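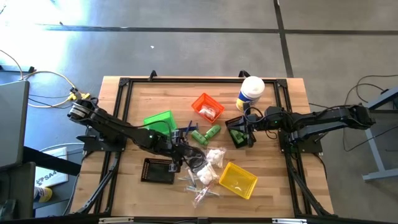
Celebrity wedding tracker: how does an engagement get marked "confirmed"?

Posted in Site Help by Tedesco

The tracker lists some couples as "reported" and others as "confirmed". One pair moved to "confirmed" on Monday with no new article attached. A second pair has been "reported" since May, although two magazines ran the story. What is the rule, and can a member request a change?

Ya-wen Lai

Status depends on the source type. The number of articles has no effect.

Reported: a magazine or newspaper cites a friend, an insider or an unnamed source.
Confirmed: a statement from either partner, or from a publicist speaking on the record. A post on a verified account counts.

Two magazines repeating one insider remain "reported". Statements are logged under the Sources tab, separate from the article list, so check there for the first pair. Members with 60 or more edits can file a change from the couple's page. Include a direct link to the statement.
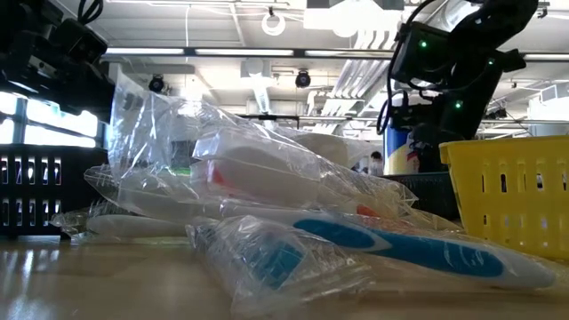 Toothbrushes, most still in clear packaging

Wedding dates follow the same rule. "Next summer" from an insider goes in the notes field, and the date field stays blank.
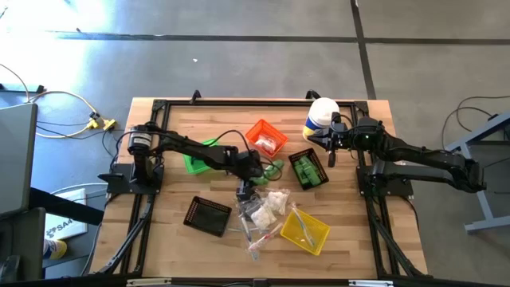
Requests without a link are closed after 13 days.

nollell_80

i think ring photos used to count as confirmed? they dont now. mine got rejected

Contact the moderators | © Wundness Community Help | Back to top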